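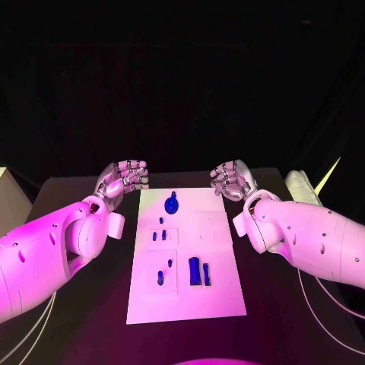 3. Sorting boards under colored light

Course: Lighting for Assembly Work
Handout 3, S. Hwang

A pale board takes on the color of whatever lamp is over it. Under magenta light a white board reads pink, while dark blue pegs stay dark and keep their outlines. Shallow panels are harder: a raised square and a recessed one can look alike until the lamp is moved to one side.

Terms used in this section
Board – the flat rectangular base.
Panel – a square or rectangular area on the board. A panel may hold one piece, several, or none.
Peg – a small upright piece.
Knob – a round piece with a wide base and a short stem.

Bench exercise (room Toston)
1. Lay the board lengthwise on a dark tabletop.
2. Set the lamp to magenta. Sort the pieces by height, then by base width.
3. Repeat under white light with the same layout.
4. Record both times on the Trerkell sheet, in seconds.

Sheets with a difference of more than 59 seconds need a second run. Reading for July: Folilari reader, pp. 83–88.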